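How I finally got my lids under control (and you can too!)

If you open a cabinet and a lid hits you in the foot, this one's for you. I put it off for months, then did the whole thing in 40 minutes while a pot of beans was going, and I'm still a little smug about it.

You need a table, a damp cloth, and a wire basket. Mine's a plain white one I'd been using for onions. If you've got a freezer basket sitting around, use that.

Step 1. Get everything out. Yes, the stuff from the fridge too, and the one in your work bag. Put it all on the kitchen counter and leave your table clear for working on.

Step 2. Match lids to bottoms. Press each one on all the way around and listen for the snap. If a lid only goes down on three corners, it's either warped or it belongs to something else (my friend Emese Tóth had been forcing the wrong lid onto her soup container since March, and wondering why her bag smelled like leeks). Set the loners to one side for now.

Step 3. Flip the basket upside down. This is my favorite part! Upside down, a wire basket is a little shelf, so you can put the finished containers on top and keep the tabletop for the lids you're still figuring out. I work on a few at a time, otherwise I lose track.
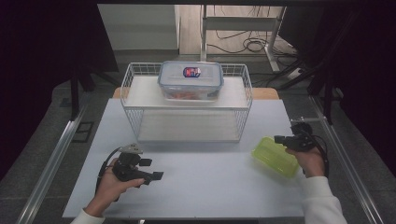
Blue-rimmed lid on and parked up top, green lid still down on the table.

Step 4. Deal with the loners. I give a lid one week in a bag on the pantry door. If its bottom half hasn't shown up by then, out it goes, or it gets a second life under a flower pot. Bottoms without lids are great for screws, crayons, rubber bands, all that drawer junk.

Step 5. Put it back in the cabinet. The basket goes in upside down too, toward the back, with the containers you use most on top. Lids stand on edge underneath, like records, biggest at the back. If your basket is too low for that, lay them flat and go by size. Round ones get their own stack, they roll otherwise and you'll be back where you started.

Containers with food in them obviously go to the fridge or the pantry, so label those before you forget what's inside. I write the date on masking tape with a marker. It peels off clean if you get it before the dishwasher does.

I redo the matching whenever the door stops closing, so every couple of months in my house. Next up is the spice drawer, and I'm already dreading the cumin (I own four jars).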